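Is a forfeited game counted in the league tie-breaker?

Posted by Tarek Obeidat in Youth and School Basketball

Hello all. My daughter plays for the Wetlow girls' team and I help with the score sheets. In our league only the top four teams go to the playoffs. We finished level with Pusstead for fourth place. We each beat the other one time, so the next step is point difference in all league games.

My problem is the game against Fistitz in March. They came with only four players and the referee gave us the win by forfeit. The table shows this game as 2-0 for us. Pusstead played the same team two weeks before and won by 30 points. If the 2-0 counts, we lose the tie-breaker. If both Fistitz games are removed, we go through. The league rule book says only "point difference shall be used" and nothing more. How is this done in other leagues? The office is closed until Monday and the girls keep asking me.

Sharon Nyaga
I kept the table for a county league for several seasons, so I can tell you how we did it. A forfeit was written as 2-0 so that the standings program would accept it, but those two points did not go into the point difference. When two tied teams were compared, we took out every game against the team that forfeited, for both of them. Many leagues do the same, but some count the 2-0 as a real score, and if your rules are silent, the league office has to decide. Write to them before Monday, keep it short, and attach the signed score sheet. Ask also if there is a protest deadline, because ours was very short and people missed it.
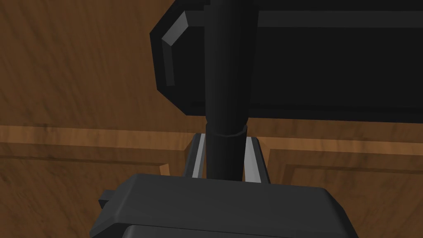

Black block and rod against wood paneling.

mansour_hoops
2-0 is 2-0, it counts. Same thing happened to us at the Mansour tournament and we went home. You should have scheduled the game again.

Tarek Obeidat
Thank you, Sharon. I have sent the letter with the score sheet. To the other poster: we asked for a new date the same evening and Fistitz did not have a free gym.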